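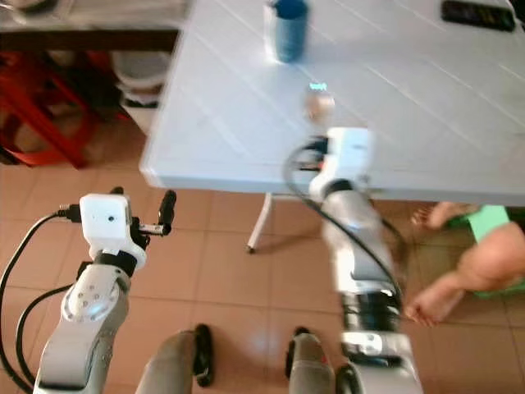

3.2 Where things get put down

Surfaces in the Condgate kitchens were coded in two groups, worktops and overflow. Worktops are fixed. Overflow is anything pulled in to help - folding tables, stools, the top of a bin. We logged 704 placements over the study, using the Kustar object list with the Ugwu additions for cutlery.

Overflow surfaces got used for single items mostly. One cup, one spoon, a phone. Things in transit.

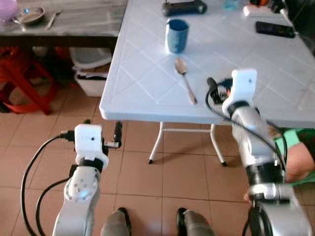
Distance to the sink mattered less than we expected. Width did matter. Coders had trouble with lids (see 3.4) and we dropped that field after the 4 pilot kitchens.

Figure 3. Overflow table and main worktop, same kitchen.

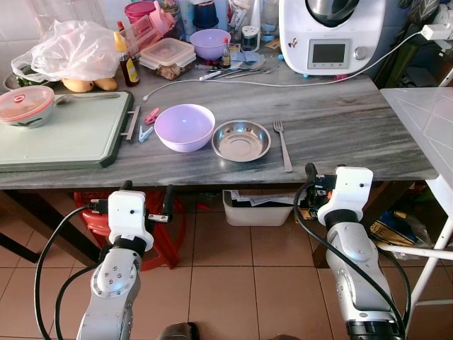 Worktops follow a different pattern and the back edge is were it shows. Long-stay items drift back, short-stay items stay forward. In Fig. 3 the counter has jars, a canister and a pitcher toward the back, while a lavender bowl, a shallow steel plate and a fork sit nearer the front. Clothespins too, one pink and one light blue, which our list had no code for - entered as "other, small". The cutting board is the hard case. It is a tool but also a surface, and with a round container and a spoon on it we coded it as a surface. Vusex scoring would treat it as a tool. Reruning with their rule changed the totals very little, so we kept ours.

Limits: one coder per kitchen, August only, no evening meals.

Shares 700 | Views 3000 | Comments 3

Comments

Why no evening meals? Thats when my counter is worst.

Agree on the cutting board. Mine hasn't had a knife near it in weeks, it's basically a shelf.

Is the code list for cutlery posted anywhere? Link in section 2 is dead for me.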